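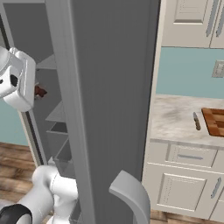
Purificación Toledo replied that sourdough starter keeps beautifully in the fridge between bakes, so please don't throw yours out just because you're going away in December!

The original post is copied below so the replies make sense.

Putting my starter to sleep for the holidays
posted by Stirkurar

Hi all! I've had a rye and white flour starter going since spring and I love it to bits, but I'll be gone 3 weeks and my neighbor is not a flour person. Do I feed it before it goes in the cold, or after? Lid on or off? And how long before it's ready for bread again once I'm home? I promised my sister two loaves the day after I get back, so timing matters a bit. I keep it in a jam jar, fed equal weights of flour and water.

Purificación Toledo
More from me, now that I've got a minute. Feed it first! Take a spoonful of the old starter, mix it into fresh flour and water, and go a little stiffer than you normally would, so it feels like soft dough instead of pancake batter. A stiff starter eats through its food more slowly. Let it sit on the counter for an hour or 2 until you see the first bubbles, then into the fridge, toward the back where the temperature doesn't jump around every time somebody wants milk. Lid resting on top but not screwed tight, as it still makes gas in the cold.

When you get home you may find gray liquid on top. It's fine, pour it off or stir it in (I stir, I like the tang). Pink or orange streaks or any fuzz are a different matter and the whole jar goes in the trash. Then feed it morning and evening on the counter until it doubles between feedings. Mine usually needs two feedings, but after a long rest it can want three or four, so I'd ask your sister for one more day. She'll get much better bread!

And dry some as a backup! Smear a thin layer on parchment, leave it out until it snaps, crumble it into an envelope. I brought one back that way after nearly 5 months and it was so lively I had to change jars.

Ciltier
just stick it in the fridge. mine has been forgotten way longer than that and still raises a loaf with 800 grams of flour in it

Manzano
Agree with Purificación on the stiff feed, it made a huge difference for me. Only thing I'd add is to use a bigger jar than you think you need. A jam jar is cozy for daily feeding but a stiff starter climbs, and dried starter on a fridge shelf sets like cement. Warm water and patience will get it off. Also put tape on the jar with the feeding date, you will not remember it after a vacation.

Stirkurar
Thank you!! Bigger jar it is, and I've got a batch drying on parchment right now. Sister has agreed to wait the extra day if one of the loaves has walnuts.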